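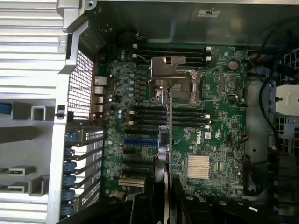

Arna cell: gripper over the expansion slots of an open Dell chassis, memory slots unpopulated.

Arna Disassembly Recordings – Planning Notes and Data Card

Version of November 9, 2018
Contact: Gunnel Amundsen, Equipment Planning, Joltthorpe

Purpose

This release contains wrist camera recordings of a robot working inside desktop and workstation cases. It was prepared to support the purchase of a second cell at the Strand site. Departments drawing up their own budgets may use it to judge reach, gripper clearance and camera placement before requesting quotations.

Contents

The release holds 200 recordings made on 11 chassis models. Each recording is stored in its own folder with a task log and a parts sheet. The file celia_costs.csv lists purchase, installation and servicing costs under separate headings. Prices exclude tax and delivery.

Points for budget holders

Gripper fingers are entered as consumables. The first year's allowance should cover up to 400 hours of operation; later years are to be set from the task logs.

Finger width should be settled before the arm is ordered. Memory banks, expansion slots and the processor socket lie close together on many boards, and a wide finger limits access to all three. Cable bundles and drive cages reduce the usable space further.

The wrist camera, its mount and spare cabling are quoted as one item. Bench fixtures are not included in the supplier's price – they must be entered on a separate line. Lead time for fixtures is 60 days from receipt of drawings.

Known limits

Laptops and rack servers are not covered. Costs were gathered in August and have not been revised. The Celia scheduling software is licensed per cell, and the licence for the existing cell cannot be transferred.

Access

Requests for the full set should be sent to Equipment Planning with a cost centre code and the name of the budget holder.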